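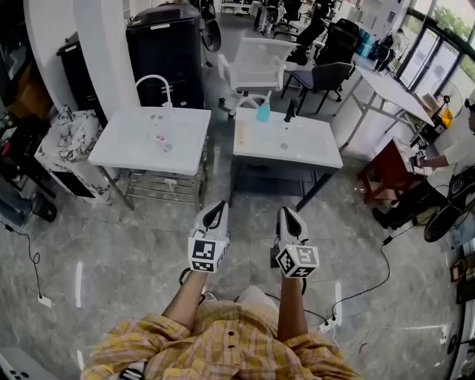
No. 246

ok sink thread. been promising it since Tuesday. two freestanding sinks, side by side, have to pick one for the back of the Jakau shop and I keep changing my mind

going to post as I think so apologies for the notifications

left one = tall curved white gooseneck, rectangular basin, chrome wire rack stand with open shelves under. right one = short black faucet set off in the back right corner, black metal frame stand. both basins white. both fine at a glance. very different to live with I think

background for new people: we do plant pots, glaze and repot and sell. currently washing everything in a bathroom sink the size of a cereal bowl. everyone hates it. the mirror has clay on it. the ceiling has clay on it

wall behind the bench can't take a hung sink (old plaster over who knows what) so it has to stand on its own legs. that rules out most of the nice ones straight away

FAUCETS first, thats what people asked about

tall gooseneck: you can get a bucket under it. whole argument. I have carried half-filled buckets down a hallway for two winters and I will not do it again

downside of tall: splash. water falls further, hits the bottom harder, comes back at your shirt. a shallow basin makes it worse. you learn to run it at half

short faucet: no splash to speak of. but try washing a 20 inch planter under a short spout. you end up tipping it and rolling it around and something chips, usually the rim, usually the good one

also short spout in the corner means the water lands in the corner. good if you want to leave a bowl sitting in the rest of the basin. bad if you want to rinse the rest of the basin

I do like the black though. hard water here. black shows the white crust but white shows the green crust and I know which one customers notice

someone asked does a white faucet yellow. had one at the old place on James street, yes a bit, mostly round the base where you never quite wipe

STANDS

chrome rack: shelves!! open shelves underneath is a big deal in a small shop. sponges, brushes, the big jug, spare gloves. all off the floor

chrome rack cons: wire shelves and small things do not get along. corks go through. lids go through. also every wire is its own little thing to wipe down and clay dust loves a wire

I'd put a tray on it. boot tray, cheap one, lip all round. solves most of that

black frame: simpler. less to clean. you can shove the slops bucket straight under and pull it straight out, no shelf in the way. underrated

our slops bucket is large. this may be the whole decision honestly lol

replying to everyone at once re "does a rack stand wobble": any of them wobble if the floor is off. ours slopes toward the door. feet that screw up and down or I'm not buying it, have written that on my hand

and put the feet on rubber. tile is slippery, marble look stuff even more so, like the floor in the photo, pretty but things creep on it. lean on a sink while you scrub and it will walk away from you a quarter inch at a time until the drain hose pulls

(ask me how I know about the drain hose)

BASINS

right one has a faint brownish mark over on the left side, spot it? not bothered. stain on a white basin is just life. tea, rust, iron in the water, who knows. baking soda paste, leave it 20 minutes, soft cloth. if it's rust thats a different job, lemon or one of the proper rust removers, and read the label first

don't go at it with steel wool. please. you get the stain out and a thousand scratches in and every scratch fills up with the next stain

same for the green scrubby pads on anything shiny. the white ones are gentler, get the white ones

if you're buying used run your finger over the mark. smooth = stain, probably comes off. rough = the surface has gone, it won't, ask for money off

soap: back left corner, out of the way of the faucet. light blue pump bottle on the right hand one has exactly the right idea. one hand, elbow if you must

meanwhile a bottle lying down IN the basin drives me up the wall and I do it every single day at home so no judgment. clear one, red label, lying there in the left one. mine's always the dish soap

the little ledge matters more than you think btw. look for a flat bit at the back wide enough for a pump bottle. half the ones I looked at online have a sloped rim and everything slides in

DRAINS (dull, skip)

for clay you need a trap you can open. do not send clay down an ordinary drain. it sits in the bend and sets up like, well, clay

plan is sink > bucket trap > wall. the bucket trap wants space underneath. see above re shelves. I go round and round on this

got a quote for a proper sediment trap, 1136. dollars. no. the bucket version with two fittings and a lid with a gasket is 84 and I can build it myself on a sunday

ok fine some sundays

someone in replies uses the Trisach one, the small under-sink box. how often do you empty it?? the page says monthly and I don't believe it

MONEY

sink plus stand plus faucet, whichever we go for, I've got 246 set aside (yes same as the post number, no I didn't plan it, ok maybe I held the post back a day)

Flustden does the stands seperately, good to know if you already have a basin. shipping is what kills it. phoned them, nice, slow, will call back

tip, price the hoses and the little shutoff valves BEFORE you decide you can afford the nice faucet. they add up and they are never in the box

also plumbers tape. you have some. you can't find it. buy more

TINY ONE seen a couple of you asking about the one off to the left, white cabinet with the black and grey marble pattern and a small silver faucet on top. yes lovely. cabinet style. great for a bathroom or a salon or somewhere guests see it

not for us. cabinet under a sink plus wet clay hands = handprints on the doors forever. and then you stop opening the doors and then something dies in there

if I was doing a powder room tho. yes. that one

HEIGHT, nearly forgot, sorry

stand at it before you buy. pretend to wash a pot for a full minute. you'll feel silly. if your lower back is talking to you at the end of the minute it's too low, walk away

a tall person and a short person share our sink. compromise is go with the taller height and give the short person (me) a duckboard. other way round doesn't work, you can't dig a hole for the tall one

gloves on when you test it if you work in gloves. grips change, reach changes, those tiny lever handles get annoying fast

lever vs knob: lever. always lever. muddy hands, nudge with the wrist, done

QUESTIONS so far

"can you put casters on it" you can. I wouldn't. full basin is heavy and the hoses don't want to travel

"outdoor?" under a roof maybe. chrome wire won't thank you for a wet winter. black frame depends on the coating, one chip and it starts

"why not a double" no room. also whichever side is closer gets used and the other becomes storage for dirty brushes. seen it in every studio I ever rented

"why not a plastic laundry tub" had one. it flexed. I'm still a bit cross

"where do you dry stuff" old oven racks on brackets above. drips go back in the basin if you line it up right. I did not line it up right

so where am I

morning me: gooseneck, chrome rack, boot tray. shelves win

afternoon me: black frame, bucket slides in, less to wipe

real answer is tall faucet on the black frame. mix and match. faucet hole has to suit and the basin lip has to sit right on the frame, so it's a measuring job and I need to do it with a tape and not by eye like last time

measuring tomorow before we open. will add the numbers under this post if anyone cares

if you've run a tall faucet over a shallow basin for a year or more tell me about the splash. long answers welcome. photos of your stands too, esp the ugly homemade ones

and whoever said put a tea towel in the bottom of the basin to stop chips, YES, tried it tonight in the cereal bowl sink. works. doing that now

off to move buckets

edit, typed all of it standing up so there's typos, leaving them

edit 2, Flustden called back. stand on its own is in stock, adjustable feet, rubber pads extra. asked for the lip measurement in writing. going to bed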